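The Case for Finishing a Room Slowly

Home furnishing has come to be treated as a project with a deadline. Retailers sell complete rooms as a single purchase, and many households now expect a new home to be fully furnished within weeks of the move. The practice is convenient, and for some families it is necessary. It should not, however, be regarded as the standard by which a well-kept home is judged.

A room reveals its needs over time. The position of the morning light, the route people take from the door to the sofa, and the corner where mail collects cannot be learned from a floor plan. A household that buys every piece in advance must guess at all of them. When the guesses are wrong, the usual result is a second round of spending, and the first round goes to the curb.

Nazma Weerakoon, who has advised homeowners on interiors for 15 years, asks her clients to live with a bed, a table and adequate lighting through one full season before choosing anything else. Many resist. A couple who moved into a house on Gasine Street in February had already reserved a sectional sofa, and kept the reservation against her advice. By summer they had moved it three times and were using only one end of it. The armchair they later bought secondhand, for 187 dollars, is where both of them prefer to read.
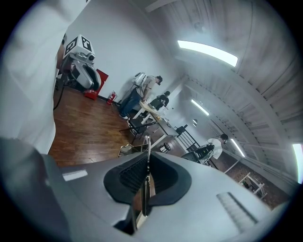
Gripper with black padded jaws and a pale gray housing.

Critics of the gradual approach raise a fair objection. An unfinished room can be uncomfortable, and guests may take bare walls as a sign of neglect. Parents of small children cannot wait a season for storage. These concerns deserve a practical answer, and the answer is to separate what a room must do from how it is meant to look. Storage, seating and window coverings that provide privacy belong in the first category and should be bought promptly. Rugs, artwork, side tables and decorative lamps belong in the second.

There is also the matter of cost. Furniture sets are often priced so that the last pieces seem nearly free, and buyers accept a console or a bench for which they have no place. A household that purchases one item at a time pays the full price of each, but it is also obliged to decide, each time, whether the item is wanted at all. Over several years the second method tends to leave fewer things in the garage.

Designers share some responsibility here. Clients are shown completed rooms, photographed on the day of installation, and reasonably conclude that completion is what they are paying for. The profession would serve the public better by showing the same rooms after several years of use, with the faded cushions and the added bookcase included. Such photographs would be less striking. They would give a more accurate account of what good planning can provide, and of how much should be left to the people who live there.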